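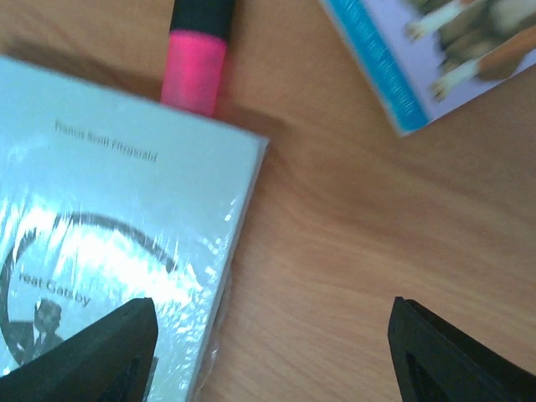

About Us

Welcome to Resberg Books by Bag! If you found us through a neighbor or a sister-in-law or the little card pinned up by the register at the bakery, then you already know more or less what we do, and you can skip down to the part about how to join. If you came here some other way, pull up a chair, because I do tend to go on.

We are a lending library and a bookshop, both at once, in the old feed store on the corner of Vlachou Street in Skerkent. Members pick up a cloth bag of books each month, keep it as long as they need, and bring it back for another. You don't choose the books one by one. You tell us what you like, what you can't stand, what you read when you were nineteen and never got over, and we fill the bag for you. Some of the books are borrowed and come home to us. One of them, every month, is new and yours to keep.

My name is Catinca Nedelcu and I started all this at my kitchen counter, with my own shelves and a very patient husband. I had been a school librarian for most of my working life, and what I missed when I left was the moment when a child comes back with a book held out in front of them and says, "Do you have another one like this?" I have spent years trying to answer that question well. It is harder than it sounds! Somebody who loved a long sea story may not want another ship at all. They may want the loneliness, or the weather, or a captain they can argue with in their head while they do the dishes.

So I began lending to friends. I would put a handful of books in a tote and leave it on the porch, and a few weeks later the tote would come back with notes tucked in the pages. Then the friends had friends. By the second winter my husband could not get to the coffee maker without moving Dickens, and we agreed (he agreed very quickly) that it was time to find a room. 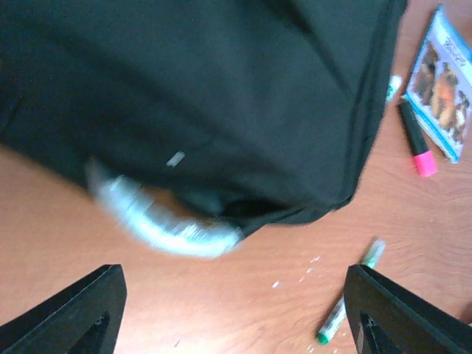 The room we found had been selling chicken feed since before I was born, and on a damp morning you can still smell it a little near the back door. We painted, we put up shelves, we argued over whether poetry should be by the window. It is by the window. There are two armchairs, neither of them matching anything, and a long counter where we pack, and you are welcome to sit as long as you like whether or not you are a member and whether or not you buy a thing.

There are 5 of us now. We each have our own corner of the shelves that we look after, and our own weaknesses. I am not to be trusted with mysteries, as I give away the endings with my face. But there is always someone in the shop who has read the thing you are wondering about, or who has started it and given up on it, and that second kind of opinion is often the more useful one.

What goes in a bag

A regular bag holds 3 borrowed books and the one to keep. I try to make the first one easy, something you can open on a tired evening and be glad of by the second page. After that I let myself be a bit bolder. There is nearly always an old book in there, a classic you may have been assigned in school and resented. I believe very strongly in giving those a second try. I disliked nearly everything I was made to read at sixteen, and at forty I read half of it again and wanted to call up my old English teacher and apologize.

You'll also find a sheet of paper with a few lines from whoever packed it, telling you why we thought of you. Please write on the back. We keep those sheets in your folder and read them all again before we pack the next one, and that's really the whole secret of how it works. If you write "too sad" we will believe you, and if you write "not sad enough" we'll believe that too - we get more of those than you would think.

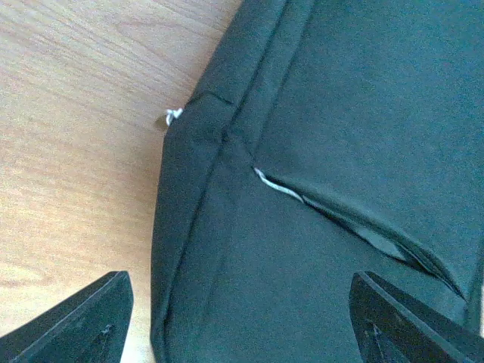

Ustedora wrote to us in October that she had joined only to please her daughter and had planned to return everything unread, and that she would like it known she was up until two in the morning with the one she had meant to dislike most. She also asked if we could please stop sending short stories, as they end just when she has gotten comfortable. We have stopped, Ustedora. There is a very long family saga headed your way.

Letters like hers get read out loud in the shop, by the way, so if you'd like yours kept private just say so at the top.

The reading evenings

Once a month we push the armchairs back and set out the folding chairs, and whoever wants to come can come. It isn't quite a book club, as there's no book. You bring whatever you've been reading and talk about it for a few minutes, or you read us a page, or you sit in the back with a cup of tea and say nothing at all, which I did myself at every club I ever joined. We start at 6 and we're supposed to finish at eight. I will not tell you when we finish.

The first evening was four people and a great deal of leftover cake. These days we get around 72 names on the mailing list and a nice full room most months, fuller when it rains. Teenagers are very welcome and so are babies, and if your baby has opinions we will hear them.

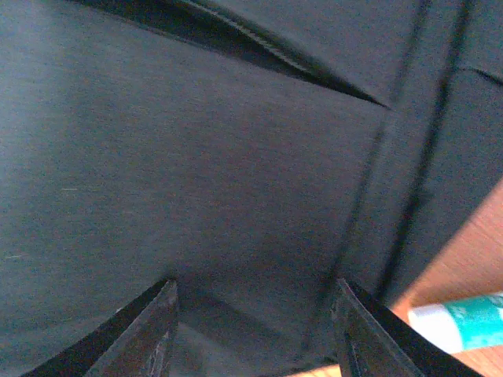
We've had people meet at those evenings who now read the same book every month from opposite ends of the county and phone each other at the end of each chapter. I love that. I grew up in a house where reading was something you did alone with the door shut, and I still like it that way most nights, but there's a kind of pleasure in handing a book across to someone and watching them turn it over to read the back.

How to join

Come in and talk to us, if you can. A first visit usually takes half an hour, longer if you get me, and we'll ask you a lot of nosy questions about your reading. If you can't come in, write us a letter about a book you loved and a book you threw across the room, and we'll work from that. You can stop whenever you like and start again whenever you like. Late books are fine. Lost books happen. If you drop one in the bath, dry it on a radiator and bring it back anyway - we have a shelf for those by the door, and they're free to anyone who wants them.

The shop opens at ten, and the kettle goes on a little before that.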